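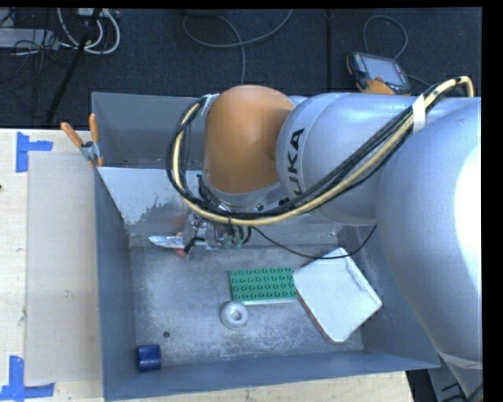 Goltora opens bin inspection and recoating service at Etham works

Metal storage bins with worn linings to be stripped, repaired and returned to use

ETHAM, April – Goltora, the maker of metal storage bins and bench equipment, has opened a recoating service for open-topped metal bins at its Etham works. The service covers inspection, stripping, minor sheet metal repair and recoating of the inside faces. It is open to owners of bins from any manufacturer, subject to the size and condition limits set out below.

Until now Goltora has offered recoating only on its own Ukix range, and only within the guarantee period. Bins outside that period were sold on for scrap or kept in use with bare patches on the walls. The new service follows a survey of 441 bins in use at customer sites, carried out over the winter by Goltora's finishing department under Ratih Pelupessy.

The survey recorded the position and type of wear on each bin. The most frequent finding was loss of coating on the sloping inner panels, with the darker metal showing through in patches of irregular outline. Floors were generally scuffed and scratched but had kept their coating. Outer walls showed little wear of any kind.

"A scratched floor is a matter of appearance and we would normally leave it alone," said Ratih Pelupessy, head of finishing at Goltora. "A sloping panel is different. Parts slide down it and keep rubbing at the same place, and once the edge of the coating has lifted, the patch grows from that edge. Painting over the top does not hold. The loose material has to come off first, back to where the coating is still sound."

Scope of work

Each bin received at Etham is emptied, degreased and inspected by hand. The inspector marks the limit of sound coating with a wax pencil and notes any dents, split seams or distortion of the rim. A written report with a fixed price is sent to the owner before further work begins. If the owner declines the work, the bin is returned cleaned but otherwise as received, and an inspection charge applies.

Where the work goes ahead, two levels of treatment are available.

Level 1, panel recoat. The affected panel is stripped to bare metal, keyed, primed and coated. The new coating is feathered into the neighbouring faces. A slight difference in shade between old and new surfaces is to be expected and is not treated as a fault.

Level 2, full interior recoat. All inside walls, sloping panels and the floor are stripped and coated in one operation. Dents that would hold small parts are dressed out before priming. Level 2 is recommended where wear is present on more than one panel, or where the bin is used for finished components with a polished or plated surface.

Both levels use the same coating, supplied in light grey or mid grey. Other colours are not offered. Goltora found during trials that small metal parts were easier to pick out by eye against a matt grey ground than against the gloss finishes used on some older bins, and gloss has been left out of the service for that reason.

Limits

Bins must be of steel or aluminium, with a longest side of no more than 90 cm, which is the working width of the stripping cabinet. Bins that have held food, solvents or corrosive liquids are not accepted. Galvanised bins are accepted for Level 2 only. Owners are asked to remove labels, dividers and foam inserts before dispatch, as these cannot be put back after coating.

Bins with through corrosion at the corner seams will be reported as beyond economic repair. Goltora does not weld patches into floors.

Handling and placement

The inspection report also covers how the bin is stood and used. Wear on the underside rim was a secondary finding of the survey, mostly on bins dragged across benches. Bins standing on timber tabletops had cleaner rims than those on steel benches, though several of the tabletops had suffered instead.

Goltora's advice for bins kept on wooden surfaces is as follows. Lift the bin to move it. Wipe the underside before setting it down, paying attention to swarf caught under the rim. Where the bin stays in one position, check beneath it at each clean for grit and for marking of the grain. Felt pads are not recommended under heavy loads, where they compress and shift – thin rubber sheet, cut to the outline of the base, has performed better.

For the inside of the bin, a soft brush and a damp cloth are enough for routine cleaning. Scrapers should be kept off sloping panels. A chip in the coating may be sealed with touch-up lacquer as a short-term measure, and the lacquer will be removed when the bin is next stripped.

"Most of the reports we have written so far contain the same line about scrapers," said Dimas Gunawan, who inspects incoming bins at Etham. "Stuck residue should be softened and wiped away. It takes longer, and the panel keeps its coating."

Trial customer

The service was tried first with Subramaniam, a supplier of fasteners and small turned parts, which sent bins in batches so that its packing benches could stay in use. Level 1 treatment was chosen for most of them.

"We had been replacing bins whose only defect was one bare panel," said Juniper Ferreira, stores manager at Subramaniam. "The shade difference is visible if you look for it. It makes no difference to packing."

Availability

Bins may be delivered to the Etham works or collected by arrangement. Work is scheduled in order of approval of the inspection report, and owners who need bins returned as a set should say so when booking. Recoated faces carry a guarantee against peeling, which does not extend to scratches or impact damage.

Price lists, packing instructions and a booking form are available on request from the Goltora service desk. Press enquiries should be addressed to Intan Ngui, communications office, Goltora, Etham.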